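Sorting the small toys – one tray, or many boxes?
Board: Home and Order > Children's Things
Started by jeno_dudas, Mon 19 December

jeno_dudas
Hello everybody. I read this board for a long time but I write only now, so please excuse my English, it is my third language.

My question is about small toys. I don't mean the large ones, for these we have a shelf and the shelf works well. I mean the toys that fit into a closed hand: balls, rubber animals, play food, single building blocks, and all the pieces that came from some set which does not exist anymore. In our home these have no place. They travel from room to room, and every evening I collect them again.

Until November I used six plastic boxes with lids, one for each kind. I wrote the labels very carefully. Balls, Animals, Food, Building, Soft, Other. After two weeks the box Other was so full that the lid did not close, and the box Food had one tomato in it. My children (they are four and seven) did not read the labels, and my wife told me that she did not read them also.

So I changed to one metal tray, without a lid, and everything goes in together. Next to the tray I keep the wooden cubes, because they stack well and they don't need a container. 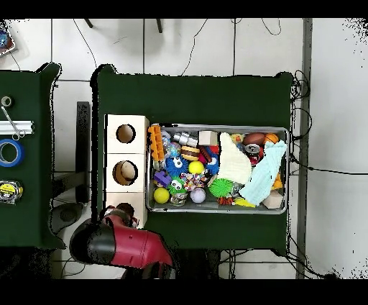

The tray when it is full, with the cubes on the left.

As you will notice, I don't sort anymore. The hamburger is near the balls, the frog with the big eyes is near the rope ball, and the cloths lie on top of some toys. I put the cloths in because the children use them as blankets for the animals, and if the blankets are in another room there is crying.

My questions are these two:
First, is it a mistake to have everything mixed? My mother-in-law says that the children will never learn order this way.
Second, how do you decide when the tray has too much in it? At this moment I can't add one more ball without another one falling on the floor.

Thank you for reading.

SharonK
Welcome, Jenő! Your English is fine, please don't worry about it.

I'm on the side of the tray. We had the labeled boxes too and the same thing happened, except our full one was called Misc. A child looking for the blue monster doesn't think "this is an animal, so I go to the animal box." She wants to see the monster. In your tray she can see him straight away.

For the second question I'd say you're already past the limit. If they need to dig, they will tip the whole thing out. Take a third of it away, put it in a bag in the closet, and swap in a month.

v_mateos
I must disagree with Sharon, in a friendly way. I worked in a kindergarten for 20 years and we always sorted. Children of four can sort very well, they even like it, but the categories have to be theirs. "Building" and "Other" are words of an adult. With our little ones we used "round things," "things with eyes," and "things you can cook." No labels with letters, only a drawing on the front.

Look at what Jenő has there. Two yellow balls, a lavender one, the glitter one, the rope one: all round things. The monster and the frog have eyes. The hamburger you can cook. Three bowls and it is nearly finished.

SharonK
Things with eyes is very good, I'll give you that. But at seven in the evening, when everyone is tired? I want one container and I want it done in two minutes.

v_mateos
At seven in the evening my method also takes two minutes, if there are fewer toys. On this point you and I agree, I think.

ezequiel_marin
One practical thing. I see a small glass jar in the tray, below the frog. Please take it out, Jenő. A metal tray and glass and a child who tips things over is not a good combination. Also the metal fitting at the top, is it a toy? It looks to me like something from the plumbing.

jeno_dudas
Ezequiel, you are right about the jar, I will move it today. My older one keeps "potions" in it and I stopped seeing it as glass. The metal piece is from under our old sink. It is the telescope of the monster. I asked if I could throw it away and the answer was no.

ezequiel_marin
Then let the telescope stay, but check the ends for sharp places with your finger. A bit of fine sandpaper is enough if you find something.

FigueroaE
Am I the only one who would start with the cloths? A fleece and a towel in a toy tray take the space of ten toys and they hide what is below. Hang them. We have a Dridska hook rail at the height of the children, and everything soft goes on it. The tray looked half empty after that.

SharonK
Ezequiel F., he already said that the blankets have to be near the animals.

FigueroaE
The rail can be near the animals. I didn't say to put it in the cellar.

jeno_dudas
Please don't fight over my blankets :)
The rail is possible, there is a free piece of wall. How much weight does it hold? My younger one will certainly try to hang on it.

FigueroaE
Mine survived a wet winter coat and one child for a short moment. Use real screws and proper plugs. The sticky version is not serious.

v_mateos
One more remark about the wooden cubes, because people forgot them. I like it very much that they stand outside. The hole on top is an invitation: in our group such cubes became pots, wells, and houses for small animals. If they were lying at the bottom of a box they would be only heavy pieces of wood. Does the little beige cube in the tray belong with them?

jeno_dudas
No, the small one is from another set. My daughter says it is the child of the big cubes and it sleeps in the tray. I was not asked for my opinion.

Surnthorpe_Dad
Reading with interest, we have the same problem times three children. Where is the tray from? I need one with sides high enough that balls don't roll off. I bought a Gristano tray for this and it is nice to look at, but the rim is too low, and every ball we own is now under the sofa.

jeno_dudas
I'm sorry, I can't tell you the brand, it was in the kitchen of the apartment when we moved in. I would look in a shop for restaurant kitchens, they have metal trays in many depths. Take a magnet for the test if you want to put magnetic letters on the side, not every metal holds them.

ezequiel_marin
I second the restaurant shop. You can wash them with very hot water, and they don't crack like plastic. They are loud, however. If somebody drops a wooden block in at six in the morning, you will hear it – and the neighbors too. I put a piece of felt on the bottom of ours.

SharonK
Felt gets disgusting in a week with my kids. A silicone baking mat cut to size is better, you can rinse it.

v_mateos
Felt is warmer and quieter. But yes, it must be washed, and most people don't do it.

jeno_dudas
Thank you to all of you. I made a plan for this week. The glass jar goes out, and the potions get a plastic cup. The cloths go on a rail. I will ask the children to choose what goes into the closet bag, and I will not choose for them. And I try the bowl for "things with eyes," only this one for the moment, because my daughter heard me read it aloud and she is already collecting.

About my mother-in-law I have no plan yet.

FigueroaE
Post again when the rail is up. And measure twice, the wall in our hallway has four extra holes.

Surnthorpe_Dad
Is the sausage next to the hamburger something you can cook or is it round? My middle one is asking, I showed him the picture.

v_mateos
Tell him that he may decide, and then it stays so until Friday.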